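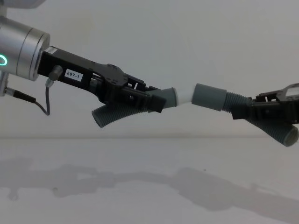
Course Reader > Part Two: Moving Fluids > Chapter 4

Chapter 4
Flexible Hoses and How They Are Joined

A hose is a tube that is allowed to bend. Pipe is cheaper, lasts longer, and is easier to keep clean, so in most plants pipe is used wherever the two ends of a line stay put. Hose is used where they don't: between a tank truck and a building, between a pump on rubber feet and the rigid line above it, between a wall tap and a machine that has to be pulled out for cleaning.

This chapter covers flexible hose of the kind found in laundries, kitchens, workshops, and small factories. High-pressure hydraulic hose has its own rules and is left for Chapter 9.

4.1 A leak at the Nurkotel laundry

The Nurkotel is a hotel with its own laundry in the basement. One November the laundry was moved to a larger room, and the supply hoses for the washers turned out to be too short. The fitter on the job, Olaia Iglesias, had two choices. She could order longer hoses and wait for them, or she could join the old ones end to end and have the machines running that evening. She joined them.

Eleven of the joints held. The last one began to drip after 2 weeks. When it was taken apart, the cause was plain enough. One hose had been cut at a slant, so that only part of its end reached the shoulder of the connector. The clamp had been tightened hard to make up for it and had bitten into the outer cover. Water had worked its way between the cover and the lining and come out several inches from the joint, and for that reason the first repair had been made in the wrong place.

We will come back to the Nurkotel hoses several times. The repair bill came to 427 dollars, most of it for flooring.

4.2 Parts of a hose

Most hoses have three layers. The lining touches the fluid and must not be harmed by it. The reinforcement, usually a braid or a spiral of thread or wire, carries the pressure. The cover protects the reinforcement from rubbing, sunlight, and oil. Some light hoses have a single layer and no reinforcement at all. These should be used only for drains and for air at low pressure.

Hose is sold by its inside diameter. The outside diameter depends on how thick the wall is, and it matters when you choose a clamp. Two hoses with the same inside diameter can need different clamps. Color tells you very little. Makers use it as they like, and a gray hose from one supplier may have nothing in common with a gray hose from another.

4.3 Ways of joining two lengths

Two hoses can't be joined by simply pushing the ends together. Something has to bridge the gap, and something has to hold the hose to it. The usual bridge is a barbed connector, a short tube with ridges on both halves. The hose slides over the ridges and is held by a clamp placed behind the last one. Other joints use threaded ends with a washer, or quick couplings that snap together and can be parted by hand.

Whatever the method, both ends must be cut square and brought into line before anything is tightened. A joint made with the hoses at an angle is under a side load from the start. In a bench test described in Section 4.6, a straight joint went through 4,000 bends without leaking, and an angled one did not finish the first day.

Terms used in this chapter

Barb: a raised ridge on a connector that grips the inside of the hose.
Bend radius: the tightest curve a hose can take without kinking.
Cover: the outer layer.
Lining: the inner layer, also called the tube.
Side load: a force that pushes across a joint.

Before reading on, find a hose at home or at work and look at both of its ends. Write down how each one is held. You will need your notes for the first exercise.

© Rustevia Textbooks | Contact the editors | Back to top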